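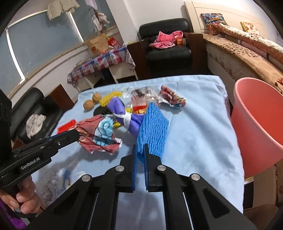

4.3 Störung 408: Backen öffnen nicht

Die Meldung 408 kommt, wenn die Backen nach dem Greifen von weichem Material geschlossen bleiben, zum Beispiel bei einem Schwamm.

1. Griff loslassen und 3 Sekunden warten.
2. Den Greifer am Handgriff halten, Gegenstand nicht herausziehen.
3. Taste «Lösen» drücken — nur einmal.

VORSICHT: Finger nicht zwischen die Backen stecken. Quetschgefahr!

Hinweis: Kommt die Meldung wieder, bitte an Piret Butkienė melden.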